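4.2 What the label reader contributes

The planner described in Section 3 receives a slot assignment for each object and turns it into a pair of arm trajectories. The assignment comes from a label reader, which matches the name of a product category to one of the yellow labels stuck inside the organizer. Earlier reports on sorting tasks of this type tend to credit the language side of the system for most of the success rate. We were not convinced, and the experiments in this section were set up to find out how much of the result survives when the reader is taken away.

The task is bimanual. Either arm may pick, and the planner chooses the arm by reach and by predicted clearance to the other one. Cosmetics have to end up in the compartment whose label names them: face masks in the tall compartment on the left, hydrating spray on the back tier, lipstick on the tier in front of it. The controller runs the same code on both arms, and only the base transform differs. A typical state during execution has one object in the gripper, another still waiting on the cloth, and the second arm holding its position.

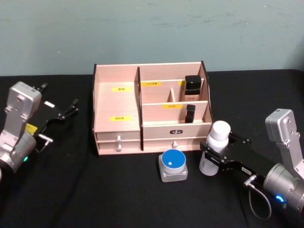
4.3 Ablation protocol

We compared three versions of the stack. The full version uses the label reader and the wrist view. The second replaces the reader with a fixed table of slot positions, measured once by hand in the organizer frame. The third keeps the reader but switches off the wrist correction, so that the last part of the motion is executed open loop from the head view. Each version was given 300 trials from the same list of starting layouts, and the order of versions was shuffled within each session.

Scoring was done by two of the authors, who did not know which version had produced a given recording. A placement counted only if the object stayed upright in the correct compartment after release. Objects that leaned on a divider were scored as failures, a stricter rule than the one used for the Hindmont planner, and our numbers should not be set beside theirs.

The fixed table did almost as well as the reader. On layouts where the organizer had not been moved, we could not separate the two. This should worry anyone who reads a high success rate as evidence that a policy understands labels. With the furniture in one place, a lookup table is enough, and a learned reader has every chance to become a lookup table during training. The difference appeared only when we swapped labels between sessions. There the table failed by construction, and the reader followed the new labels in 151 of 300 additional trials. We do not consider this a good result. In many of the remaining trials the arm went to the old slot with no drop in reported confidence.

Removing the wrist correction hurt far more than removing the reader. The divider panels leave little room for a bottle held from the side, and a small error in the head calibration is enough to bring the object down on an edge. The wrist view is not an easy input, however. Much of it can be taken up by bare wall, on which the feature tracker finds scuffs and little else, and the useful structure is pushed into one corner (Figure 4). We tried masking the wall by color and saw no gain over a plain crop.

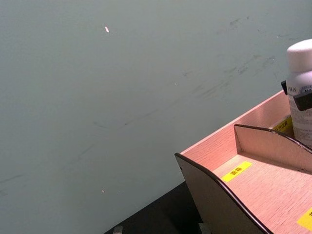
Figure 4. Wrist view with a white bottle at the rear compartment of the organizer. The label in the front compartment reads 面霜 (face cream).

The same view shows why text is a weak cue late in the motion. One label is fully legible, while another is only partly inside the image and a third is partly hidden. A reader that runs on every wrist image will report the legible label with high confidence whether or not it belongs to the target slot. In our stack the target is therefore locked before the approach begins, and text read from the wrist camera is logged but not used. An early build without this lock changed its target in the middle of a descent often enough that we stopped collecting with it.

4.4 Limits of the comparison

All trials used one organizer and one lighting setup. The reader was trained on 3,520 crops, most of them taken from the head view, so the swapped-label result may say more about our data than about the method. A retrained reader might do better, but we have not tested that and make no claim.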